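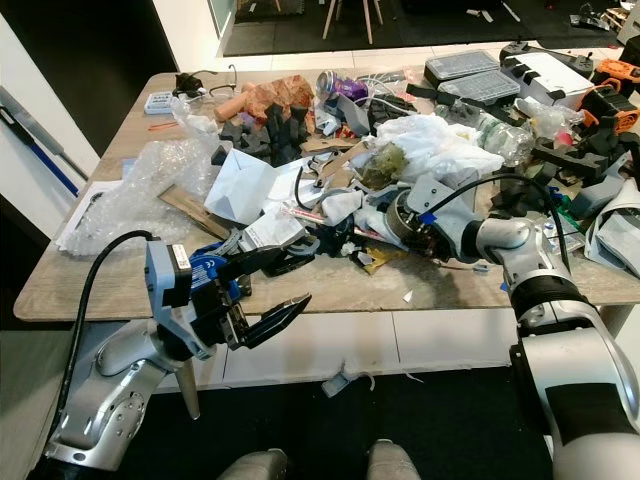

*A table deep in packing material, with a crushed purple can holding its own toward the right.*

My grandmother had a drawer for string. It held string too short to tie a parcel and string long enough to tie a boat, and I grew up believing every decent household had one. I thought of her drawer again this January, when I finally admitted that I had become a person who keeps packaging, and that I have no intention of stopping.

I would like to say a few kind words for the pile. Bubble wrap, a strip of brown cardboard, a paper bag scrunched up into itself, foam blocks in dark gray – every table I have ever worked at ends up under some version of this, and the usual advice is to sweep the whole lot into the trash before lunch. The tidying books are very firm on the point. I own two of those books, and both of them came to me wrapped in paper I still have.

My trouble with the clean sweep is that it treats everything on the table as one thing. A pile like that is a mix, and the work of it is in the telling apart. The can goes to recycling and wants no further thought. The bubble wrap goes flat in a box under the stairs, where it will wait for the next move or the next cousin's wedding present. Foam is harder. I have a block that came around a lamp from Alldale, and it has since been a kneeling pad, a doorstop and, for one long winter, the thing that kept the back window from rattling.

And then there are the parts. Anyone who has cleared a table in a hurry knows the cold feeling, a week later, of needing the one small piece that went out with the paper. I once threw away the bracket for a Skulero shelf this way. The shelf cost 30 dollars and the new bracket, with postage, came to a good deal more than half of that. It arrived, I should add, in a box big enough for a pair of boots, with enough crumpled paper to start the whole business over again.

So I have come around to sorting slowly, by hand, with the radio on. I pick up the solid things first, the ones with some weight to them, and put them well away from the table. Paper I smooth out if it is worth smoothing. Cardboard gets stacked by the door. It takes most of an evening, and friends of mine who clear a table in five minutes find this very funny.

They may be right that I keep too much. My box under the stairs is full and there is a second one beside it now, and I did buy the second one. But last month a neighbor came by needing to mail a teapot, and I had her fixed up before the kettle boiled.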